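Skanitz Two-Arm Recording Kit

For teams collecting demos for policy training. Two arms, wrist cams plus one fixed view, Zudier logging software. Ships in 4 crates, set up in an afternoon.

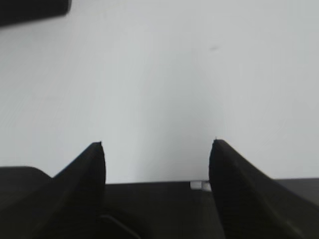
Wrist and fixed streams saved on one clock — no syncing after. Episodes tagged pass, fail or redo right at the station. Fingers swap with 2 screws, spares inculded.

Soft goods OK: bags, straps, towels. Start with the Kurup task pack, 19 tasks, or write your own. 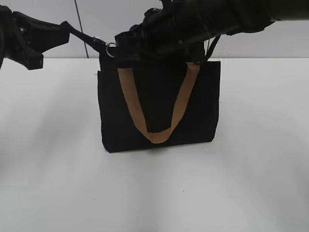

Black tote with tan handle, two-arm task.

Lead time 12 weeks. Qestions on bulk orders — ask for Bhavana Gowda.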